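Candow Word Builder 2 Now Shipping

The new version of Candow Word Builder is ready, and copies are going out to schools and clinics that ordered ahead. If you bought the first version after February, the upgrade is free. Everyone else can move up at the reduced price listed on the order form.

For those who have not used it, Word Builder is a spelling and early reading program for students from age four up. The student hears a word, sees its picture if you want one shown, and puts the letters in order by clicking, touching or pressing a switch. There are 545 words in the new version, sorted into 29 lists. Some lists go by sound (short a, silent e, words that start with sh) and others go by subject, such as kitchen, weather, clothing and school.

The biggest change is in how lists are made. In the old version you could turn words on and off inside a list, but you could not mix words from two lists or add your own. Now you can do both. Open the List Maker, type a name, and drag in the words you want. To add a word that is not in the program, type it, record it with any microphone, and choose a picture from your own files. A word without a picture will still work in every activity except Picture Match.

We have also changed the way the program handles wrong answers. Many of you wrote to say that the buzzer was upsetting to some students and funny enough to others that they made mistakes on purpose. The buzzer is now off when you install the program. A wrong letter slides back to the tray without a sound. You can choose a spoken hint in its place, or turn the buzzer back on in the Teacher Menu.

Switch users will notice that scanning is smoother. The scan speed can be set separately for each student, and the tray can be scanned by row first and then by letter. The Skultness single switch and the Jiang two-switch box both work without extra drivers. Other switches that act like a mouse click or the space bar should work too – try the free demo first if you are not sure.

Printing has been expanded. Any list can be printed as flash cards, a word wall, a take-home sheet or a set of small labels. Full-page sheets hold up to 24 cards, and you can print the words alone, the pictures alone, or both together. Labels can go to a regular printer using sticker sheets, or to a label printer that uses a roll. Pick the label size under Print Setup before you print a long list, and run one label as a test.
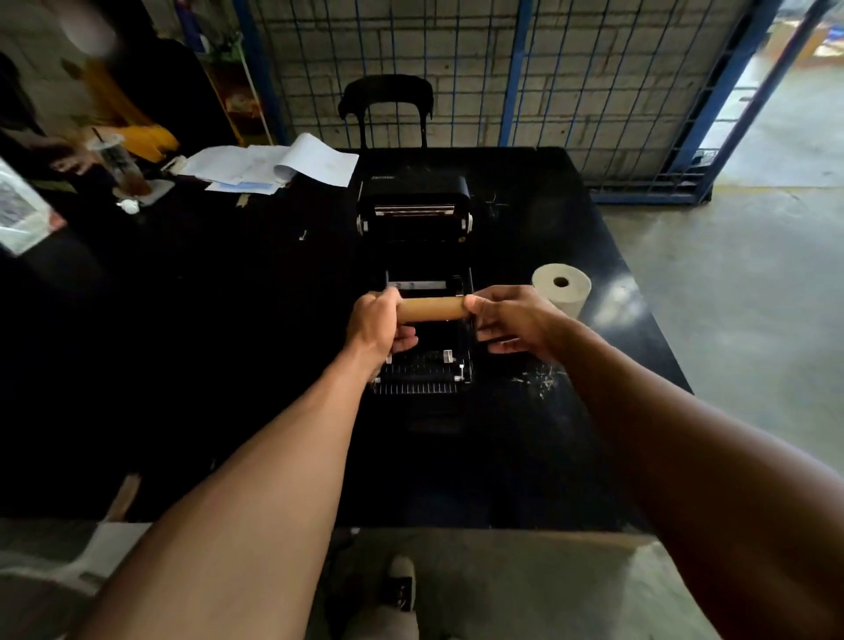
Label printer with the cover up and an empty cardboard core.

Pictures on small labels come out best in the line drawing style. The color photos are meant for screen and for full-page cards, and they turn dark and muddy when printed in black on a small label. There is a box in Print Setup that switches all pictures to line drawings for that print job only.

Student records now carry over from one year to the next. The first version asked you to clear all names before starting a new class, and a few of you lost records you wanted to keep. In the new version you can move a student to an inactive list and bring the name back later with all scores in place. Reports can be saved as a text file or printed. They show the words tried, the number of tries for each, and the date of the last session.

A note on upgrading: install version 2 before you remove the old one. The program looks for your old student files the first time it is opened and copies them over. If you have already removed the old version, the files may still be in the Word Builder data folder, and the Import command under the File menu will find them there.

Word Builder 2 is sold as a single copy, a five-computer pack or a building license. Licenses bought through Werklow can be upgraded through Werklow at the same discount. The demo has two full lists and all of the activities, but it does not save scores or custom lists. Printing works in the demo, with the program name across the bottom of each page.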